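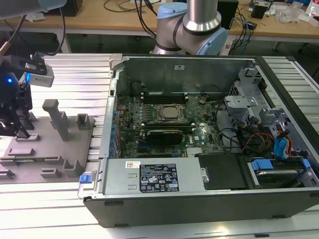 A desktop tower with its side panel off, showing the motherboard and power supply.

Households in Verkuto can hand in old desktop computers at the Lundenetti repair workshop until the end of October. The workshop took in 695 machines last year, and most went back out to schools and community groups after a clean and a new drive.

Towers are accepted with or without a hard drive. Monitors and printers are not being taken this time. Owners should copy off anything they want to keep before they bring a computer in, as drives are wiped on the day they arrive.

"We can use the power supply and memory even when the board has gone," said Gladys Rugemalira, who runs the workshop. "Please leave the screws in."

Refurbished towers cost £20 for residents and are free to schools. The workshop is at 27 Thepsuriya Road and opens at 2pm.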